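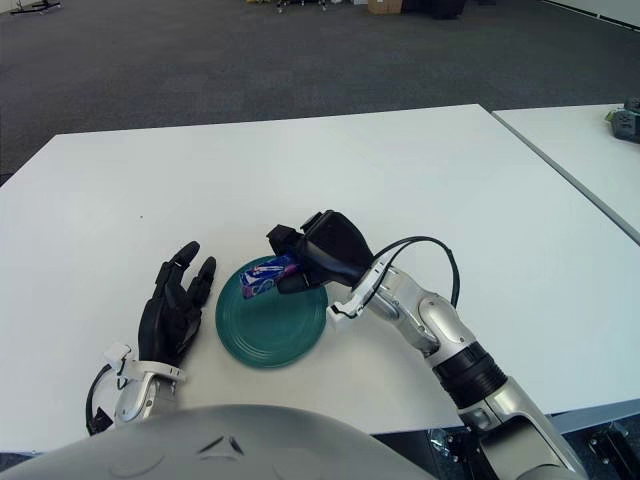
Vevomby, July

Section 2: Setting out the snack plate

These steps cover the welcome snack for the meeting tables at Losar. Allow 12 minutes per room.

1. Wipe the table top with a damp cloth and dry it.
2. Take one plate per table from the Srisuk tableware shelf. Check the rim for chips.
3. Put the plate down flat, on the side of the table nearest the chairs.
4. Add the wrapped snacks one at a time, holding each by its end and lowering it to the plate. Small packets like the blue one go in the middle.

Note: Keep wrappers closed. Do not serve loose sweets on these plates.

Caution: Packets dropped from a height can slide off the rim.

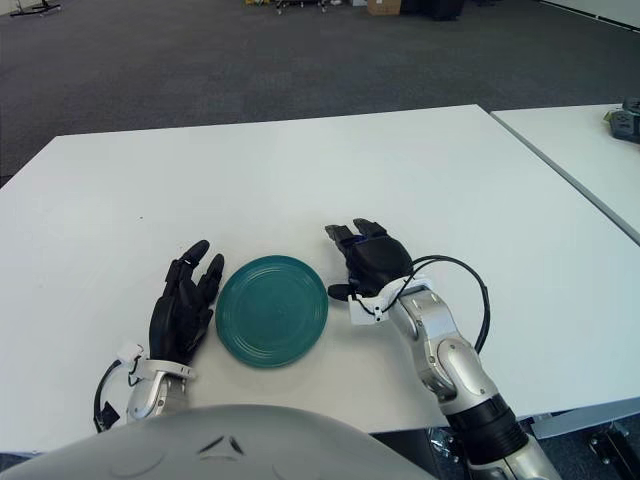 Plates should be checked before each refill. Lift off any packets left over, look at the surface under a good light and wipe away crumbs. The fine rings in the teal-green plate need a soft brush, worked round from the rim to the centre. Scouring pads must not be used.

5. Wash used plates by hand in warm water and leave them in the rack for 20 minutes.
6. Stack dry plates with a paper sheet between each pair.

Note: Order spare plates on the Imuton supplies form. For storing unopened packets, see Section 3.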